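Some notes on keeping dry goods in a small kitchen, written for the Urbridge share houses but good for any flat with one narrow pantry.

## Before you start

Empty one shelf at a time. Wipe it down with warm water and a little white vinegar, then leave the door open until the timber is dry. Check bags of flour and rice for webbing or small moths. Anything with webbing goes in the outside bin, tied up.

## Moving food into containers

1. Wash the containers and lids in hot soapy water and dry them overnight. A damp lid will turn sugar to rock.
2. Freeze new flour for 7 days to kill any eggs. Let it come back to room temperature in its sealed bag before you open it.
3. Match the container to the food. A 1000 g bag of plain flour needs more room than a kilo of sugar, so measure before you buy. Tea, cloves and bay leaves do well in little tubs with the lid attached.
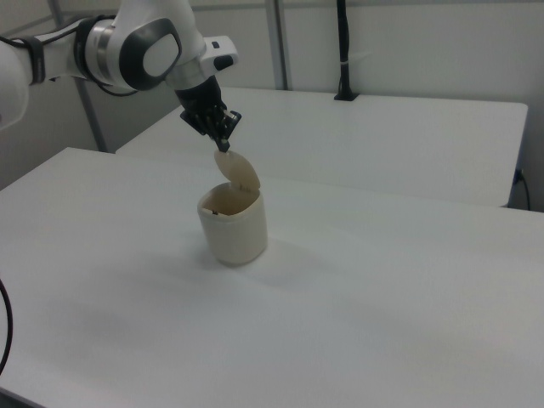
4. Fill to a finger's width below the rim and tap the base on the bench to settle the contents.
5. Write the name and best-before date on masking tape and stick it to the side. Labels on lids get swapped.

## Where things go

Heavy items at the bottom, everyday items at eye level. Keep spices away from the cooktop, even if it's handy to have them there. Colour fades first, then flavour.

Wholemeal flour goes rancid sooner than white. In a warm kitchen, from November on, keep it in the fridge.

Bay leaves in the rice are an old habit. I haven't found they stop weevils.

Yara Sleiman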